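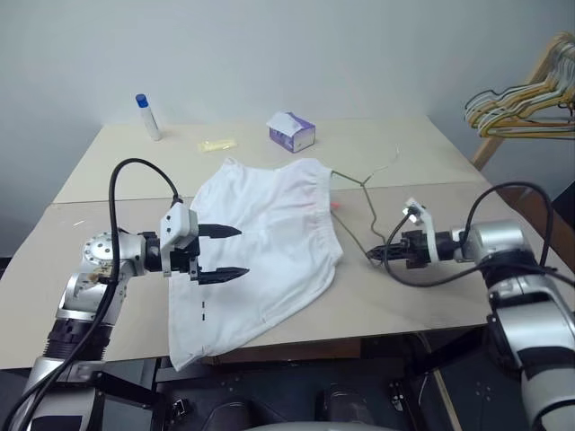 White shorts, wire hanger, two arms. The Plellari kit at work on the garment job.

Hangers first. Anybody who has worked a stockroom knows the wire ones are the worst, they tangle, they spring, they catch on everything. So when Stundar said its new two-arm kit, the Plellari, would handle shorts on wire hangers, I asked for a demo and got one on Mon 26 February.

The pitch: two arms, a gripper and a small camera on each, control software, and a library of clothing tasks you can retrain on your own stock. Bolt it to a table you already own. Price is $31,849 for the pair, or $2,000 a month on a lease that runs to July of next year. Setup is extra. Training for your staff is extra too, which I did not love.

Petronella Le Roux runs product at Stundar and she doesn't oversell. "Cloth is the hard part," she told me. "A box stays a box. Shorts are a different shape every time you put them down."

Fair. One arm deals with the hanger, the other is there for the cloth, and the waistband is where it all goes wrong or right. Elastic wants to close up. Wire wants to snag. A person does this without looking. The kit is slower than a person, plainly slower, and Le Roux said so before I could.

What you're paying for is the hours. Overnight, weekends, the back half of a double shift when everyone's hands are tired.

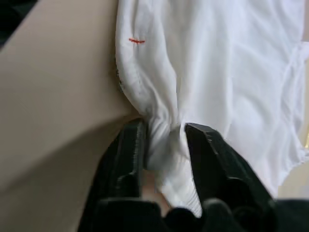
The fingers are the part I kept coming back to. Black, blocky, ridged on the inside so thin fabric has something to catch against. They pinch a fold and bunch it up. Good for holding on. Less good if you sell silk, and I'd want to see a week of delicate stuff before signing anything. Stundar will swap in softer pads for a fee, but they weren't availble to try.

The wrist cameras earn their keep. A view from overhead tells you where the shorts are, a view from the wrist tells you what you've got hold of. Hems, seams, a bit of colored thread, all of it up close. Retraining uses the same views. Le Roux's team recorded 3,196 practice runs for the shorts task alone, and says a new garment needs far fewer then that. I couldn't check.

The competition: Kerkholm sells a single-arm unit for less, fine for bagging, no use for hangers. Brandão has two arms and a nicer screen but wants you to buy its table, its rack and its service plan. Stundar wants you to buy the arms and leave the rest alone. I prefer that.

Gripes. The cables loop up high off the wrists and I'd worry about them near a full rack. The manual is thin. Support is weekdays only, odd for a machine sold on its weekends.

Worth it? For a small shop, no. For a laundry or a returns center with a night shift it can't fill, take the lease and keep your receipts.

Contact the editors | © Workfloor Monthly. All rights reserved. | Back to top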